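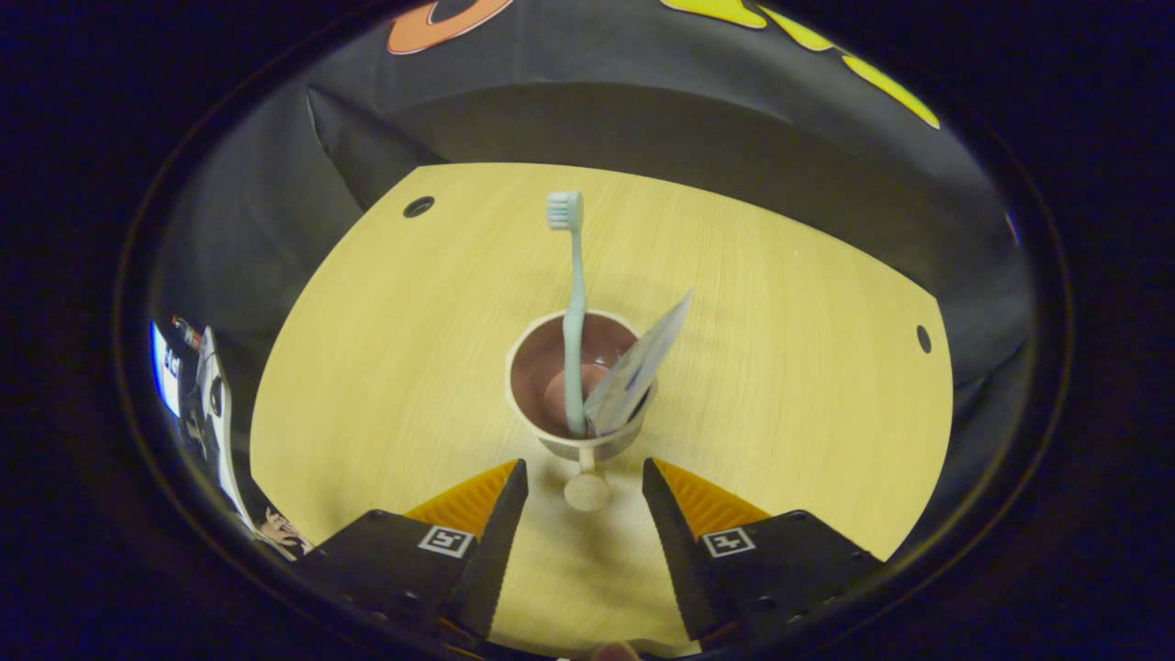
5. The Open Day at Horobets

5.1 What was on show

Most published accounts of hand-held gripper collection are written by the people who run it. We wanted to see it through a public demonstration, where the claims are made out loud to people who have no stake in them, and so we attended the open day held by Hivley at its Horobets site on 23 Jun 2024. The company had invited suppliers, local teachers, a few students and anyone else who filled in the form. By the host's own tally 100 visitors signed in. We were on the list as visitors and had told the organizers that we would be taking notes.

The program had two parts. In the first, guests stood behind a rope and watched trained operators tidy small household objects on a tabletop with a gripper held in the hand. In the second, guests were allowed to try the same tool themselves while a policy called Mikenow, trained on earlier recordings, was run on an arm in the next room. The two rooms were described in the welcome talk as "the same work, seen from either end." We think this sentence deserves more suspicion than it got, and much of this section is about why.

5.2 The table task

The task shown most often was a toiletries arrangement. In the state shown in Figure 2, at the head of this section, a pale blue toothbrush stands in a cream-colored goblet-shaped cup beside a flat packet, and the open fingers of the gripper point at the cup from either side. The view is the one recorded by the tool's own camera, which is also the view the policy is given. Its strong curvature is a normal feature of the lens, and we have not corrected it, as the training pipeline does not correct it either.

The presenter, Gergely Halász, called this a "bathroom" task. We would call it a table task that borrows bathroom objects. A cup with a narrow stem and a small foot is an awkward thing to put a toothbrush in, and we grant that this makes it a fair test of care. But the wood is bare where the fingers need to go, the cup is in the middle of the table, and a dark cloth closes off most of the background. We have yet to see a bathroom shelf that offers so much room on both sides. Visitors were told that the model had learned to handle "everyday clutter." What we saw on the tabletop during the sessions we observed was tidy, and it was reset to be tidy between runs.

The reset matters. Each operator had a laminated card with the starting arrangement on it, and an assistant moved objects back to match the card before the next attempt. This is good practice for building a dataset. It is a poor basis for the statement, made to three separate groups, that the operators "just do what they would do at home." None of the operators we spoke to made that claim for themselves. One said she would never keep a toothbrush in a glass with a foot, as she would knock it over.

5.3 Counting successes in front of an audience

A screen by the door gave a running score for the demonstrations. We asked what counted as a success and received different answers in the morning and in the afternoon. In the morning, an attempt was successful if the object ended up in or on its target. In the afternoon, it was successful if the operator pressed the button that closed the recording without calling for a reset. These are different things. An operator can close a recording on a leaning, half-placed object, and an object can reach its target in a recording that is later thrown out for other reasons.

The difference shows up in stills such as Figure 2. Both objects are in the cup, each leaning outward, and the packet rises well above the rim. By the morning rule this would pass if the cup was the target. By the afternoon rule a still cannot settle the matter at all, because the button is not in it. It also cannot say whether the fingers have just let go or are about to close on something. The guide who used images of this sort on his slides spoke about them as finished placements. He may well have been right, but the slides gave the audience no way to check.

We asked Hivley for the log behind the screen. Zakhar Fedoruk, who manages the collection floor, supplied it promptly and without conditions, and we thank him for it. The log holds 700 closed recordings, which matches the number announced in the closing talk. It does not hold the attempts that were abandoned before closing. Mr. Fedoruk confirmed that these are dropped at the tool and never reach the log. He did not regard this as a flaw, and for training purposes we see his point — a policy has little to learn from somebody putting the tool down to answer a question. As a success figure for visitors, though, the number has no denominator.

5.4 From the hand to the arm

The second room was the busier one. Here the Mikenow policy ran on an arm fitted with fingers of the same pattern as the hand-held tool. Visitors could go straight from using the tool to watching the arm, and the order of the rooms encouraged them to think that they had taught it something. Several said so in our hearing. They had not. The policy had been trained in December of the previous year and was not updated on the day, a fact that appeared on the last slide of the opening talk and, as far as we could find, nowhere else.

We watched five consecutive runs of the cup task on the arm. We do not report a rate from so few, and we would urge others who attended to hold back as well. Our notes record that the arm was slow near the cup and quick everywhere else, that a staff member stood within reach of the stop button throughout, and that the table had been laid out before we were let in. When a teacher in our group asked whether the cup could be moved closer to the edge, she was told there would be time for that at the end. There was not.

It would be unfair to read the refusal as concealment. Staff had a schedule to keep and a crowd at the rope. Still, the request was the only one we heard all day that would have tested the claim being made, and it came from a guest.

5.5 What the visit does and does not show

We came away with a better opinion of the operators than of the presentation. Their handling was patient and consistent, and the markers on the fingers, which give the software a fixed reference in the view, were kept clean between sessions. The Zastis annotation tool, shown on a laptop near the exit, seemed to us the most convincing item in the building. It let a reviewer flag a recording as doubtful and write down the reason. We would have liked to see those doubtful recordings on the big screen.

Open days are a weak source of evidence, and we do not want to lean on this one more than it can bear. We saw a single site on a single date, under conditions chosen by the host. We were given a log that we could check for internal consistency and nothing more. What the visit does support is a narrow complaint about wording. "Success," "home" and "taught" were each used in front of the public in a sense that the floor staff themselves did not use, and the scoring rule shifted during the day without notice. In Section 6 we apply the morning rule and the afternoon rule separately to the recordings in the log and compare the results.

Contact the authors | © 2024 the authors, all rights reserved | Back to top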